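The Breria grip scored thirty out of thirty in the simulator, and Kobina Dramani did not believe a single one of them.

"It's a clean result," said Ashwin Pillai. He had been up since five and had the log open on both monitors. "Same arm, same start positions, same seed. The Bellis grip got twenty-seven. The Breria got all of them."

"In there."

"In there is where we test first. You signed off on that."

Kobina had signed off on it in December, when the money for a second arm fell through and Ludger Hagedorn came back from upstairs with the word "virtual" written on his hand. It had seemed fine then. You built the room once and nobody had to sweep it. Since then Kobina had sat through four months of charts, and in every chart the bars were taller than the ones before.

"Run one for me," he said. "Slow."

Ashwin dragged the speed down and the arm woke up on its pedestal. It swung out, folded at the elbow and lowered its black fingers toward the blue bin. The cable over the shoulder hardly seemed to notice. Kobina had spent eleven years around arms and he watched cables the way other people watch dogs.

"Who did the cable?"

"Gudrun."

"Does it weigh anything?"

Ashwin opened his mouth and then went looking in a settings file.
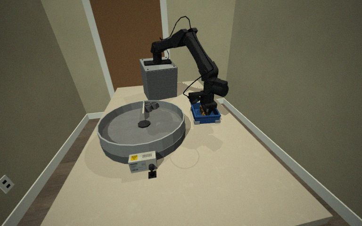
"It has a mass," he said finally. "I don't know where she got the number."

"And the fingers? What are they made of?"

"Rubber. Well, it's a friction value. Nadurik gave us the value."

"Nadurik sells the Breria."

"They also have a lab, Kobina."

"I'm sure it's a lovely lab."

Gudrun Stöcker came in with her coat still on and a paper bag from the bakery in Ballico, and she looked from one of them to the other and put the bag down on the far desk. She asked what was wrong with her room. She always called it her room. She had put in the baseboards and the outlet on the wall, and a door that had never once been opened.

"Nothing's wrong with it," Kobina said. "It's the nicest room I've ever seen. What happens if I turn the friction down?"

"By how much?"

"By whatever a finger loses when it's been picking up greasy parts since breakfast."

She sat down and did it herself, coat and all. It took her less time than it took Ashwin to find a chair. Then she started the whole batch over at full speed, and the arm went at the bin like something pecking. They ate the rolls. Ashwin kept score out loud for a while and then he stopped.

The Breria got five.

"That's too far down," Ashwin said. "You could break anything that way. Do the Bellis."

She did the Bellis. It was worse by three. Ashwin pointed at the screen with half a roll and said there, the Breria was still ahead, and Kobina had to admit that it was, if you wanted to buy a grip that dropped twenty-five things out of thirty.

"So what's the right number?" said Gudrun.

"I don't know. That's my whole complaint. You don't know either, and he doesn't, and the man who does know works on commission."

The man was Rüdiger Kleinschmidt, and he was due at 2. He had sent ahead a folder with a picture of a gripper holding an egg. Kobina had never met a gripper salesman without an egg. He had once asked one of them to pick up a wet sock, and the meeting had ended early.

Ludger put his head in just before lunch. He wanted to know whether they had a winner, because he had a form that needed a name in it.

"Breria," said Ashwin.

"Thirty out of thirty," said Gudrun, not looking at anybody.

"Or five," said Kobina.

Ludger waited for someone to laugh. He looked at the arm on the screen, stopped over the bin where the batch had finished.

"Which one do I write down?"

"Leave it blank and lend me the real arm for an afternoon. The old one, downstairs. And I'll want some grease."

"The old one's got a bad wrist."

"Good," said Kobina. "So will the next one."

Ludger said he would have to ask, and went off to do it, with the form still in his hand. Ashwin put the friction back where it had been. Gudrun took off her coat at last, reached past him for the keyboard and changed the mass of the cable.

3 comments
12 shares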